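Notebook, optics bench – September
Lens cleaning, handling notes

Start 09:40. Moved from the bench to the table by the window. The strip lights in Lellari give an even white that hides smears; daylight at a low angle shows them. Curtain left drawn over most of the glass, with only the left side open. Fully open, the glare off the table top is worse than the smears.

Method as agreed with Vasiliki:

Rinse under lukewarm tap, no pressure on the lens.
One drop of Spanos solution per face, spread with a fingertip.
Rinse again, shake off, blot.
Dry with the Januvgate cloth, centre outwards, light pressure.
Inspect against daylight, then against something dark.

Holding point matters more than I had allowed for. With the glasses held at the bridge, the far rim dips as soon as the cloth reaches it and the temple swings. With the rim held at the outer edge, on the lens being wiped, the load stays in the rim and the hinge is left alone. Thick full-rim frames tolerate this. I would not do it on rimless.

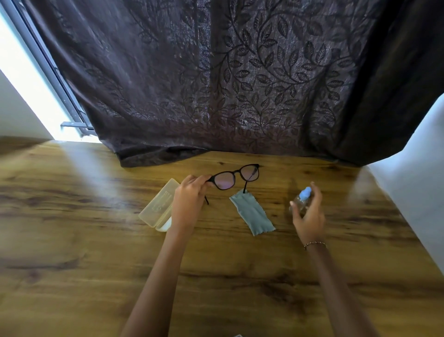
A black gloss frame is a nuisance in its own right. Fingerprints on the rim transfer to the lens at the next wipe, so the rim has to be done first, then the cloth turned to a clean quarter. Ruan had been doing lenses first and getting a faint arc near the edge on 13 pairs in the last batch. Same arc on mine until I changed the order.

Cloth: the Urnier one is 300 mm square, too large to control with one hand. Folded in four it is usable. The Januvgate is smaller and sheds less. Both to be washed without softener – softener leaves a film that looks exactly like a bad rinse.

Running total for the log is 69 pairs out of 100. Rejects on re-inspection are down, but the order of wiping and the light were both changed this morning, so I can't separate the two. Ruan to do ten tomorrow on the old bench with the new order only.

To do:
Ask Vasiliki whether the nose pads are in scope. Deposit builds up behind them and the cloth does not reach.
Second bottle of Spanos, opened date to go on the label.
Felt or a mat for the table. Do not put glasses down lens first on bare wood, even for a moment.

Stopped 11:15, sun had moved off the table.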